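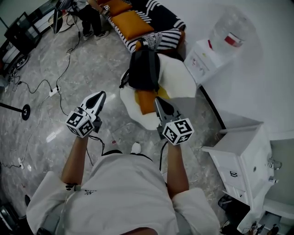 By the Kistis editors | 2 min read

Hand-held gripper budgeting is the planning of costs for recording manipulation tasks with grippers a person carries, a lively corner of robotics! A starter plan usually covers a pair of grippers, printed marker cubes, cabling and power strips. The Wunness guide allows some 30 per cent for spares - finger pads first - and 4 weeks for delivery.

Filed under: Robotics, Equipment planning

Contact | © Kistis | Back to top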